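Bench notebook, sink and drying station
17th December
5 min read

Purpose of entry: record how the sink bay is set up now, what was measured, and what changes before the next block of washes. Previous entry on this bay is from September and predates the new counter, so disregard its clearances.

Work is for the Dabbas tableware line. The question from Dabbas is narrow: how long does a glazed plate hold water at the foot ring after hand washing, and does the angle of the plate matter more than the spacing to its neighbor. Cloden supplied the logging sheets. Guta supplied the plates, one glaze batch, with a spare set kept boxed and unwashed for reference.

Wash procedure unchanged. Fill to the tape mark, 2 ml detergent, wipe face, wipe back, rinse under running water, shake once, rack. Timer starts when the plate touches the rack. Residual water is taken up on a pre-weighed blotter and weighed again. Anything dropped, bumped or re-racked is struck from the sheet, with the reason in the margin.

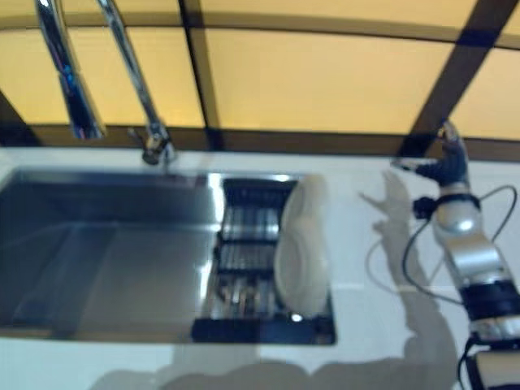
Foot ring retention is the only number that moves much. Face and back drain fast enough that differences fall inside the balance error. The ring is a small trough when the plate hangs at the wrong angle, and the water sits there until it evaporates. With a single plate standing near the right wall of the rack compartment, tilted slightly, the lower edge goes down into the grating and the rim clears the sink by very little. In that position the ring has an open low point and most of the water leaves in the first minute. Moved upright to the next slot, same plate, same rinse, it holds noticeably more. Repeated until I was satisfied it was the angle and had nothing to do with the slot itself.

Cumulative wash cycles on the Guta plates now stand at 2,344. No crazing found under the loupe. Two plates have a dull patch on the underside that wipes off and comes back; suspect detergent film. Switched to a double rinse on those two only and flagged them on the sheet so they are not pooled with the rest.

Water temperature at the tap drifts over a morning. Let it run to steady before the first plate, then check again after each set. Ran the last set of the day cold for comparison. Cold-rinsed plates dry slower, as expected, and the scatter is worse. I would not quote the cold numbers outside this notebook until there are more of them.

Rack insert notes. It sits inside the sink opening at the right-hand end, so drips go straight to the steel. No tray to empty, and no tray to weigh either, so total runoff cannot be measured with this arrangement. If Dabbas wants total runoff, a shallow pan has to go under the insert, and there may not be clearance for one. Check before promising it.

The slats collect scale where plates rest. Brush them lengthwise. Brushing across pushes the scale into the corners, and it turns up later on a blotter.

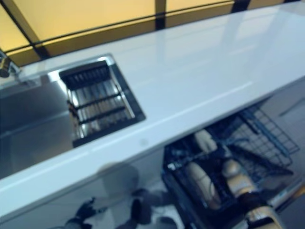
Does the drying rack need to come out of the sink for cleaning every time?

Once a day is enough if it gets brushed between sets. Lift it out, rinse both faces, wipe the steel underneath, and put it back the same way round so that slot numbers on the sheet still match.

Dishwasher comparison: not started. The Arlow sheet calls for it as a second arm, with plates loaded on the lower rack only and the door opened at end of cycle. The tine angle there is different from the sink insert, so the two sets should be plotted separately. I have asked for a cycle without heated drying; otherwise we are comparing a heater with a room.

Counter: wipe and dry before each set. The white gloss shows every drop, which helps when looking for splash. Splash lost to the counter is not corrected for. It was 200 mg at worst in the trial set, all of it from shaking too close to the rack. Shake low, inside the main basin.

Spacing next. Two plates leaning the same way toward the right end, one partly behind the other, are the closest arrangement we intend to test. 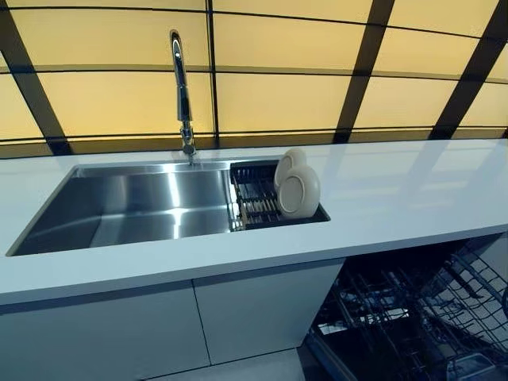

With a pair, the rear plate is the one to watch. Its face is sheltered by the front plate and air movement past it is poor. First readings put it behind the front plate at every interval, and the gap widens before it closes. Leaving a free slot between them removes most of the difference. Touching rims are worse than either, with a bead of water held at the contact point that has to be blotted separately.

Blotters: 19 left from the current pack. Not enough for a full block. Reorder the same weight, and do not substitute the thicker ones, which pick up moisture from the room while waiting on the balance.

To do:
- measure clearance under the insert
- repeat cold rinse set
- mark slot numbers on the insert frame with something that survives brushing
- send Cloden the corrected column headings (ring and rim were swapped on page 2)
- ask Guta whether the foot ring is glazed or wiped before firing

Balance zeroed and covered. Next set starts with the spaced pair.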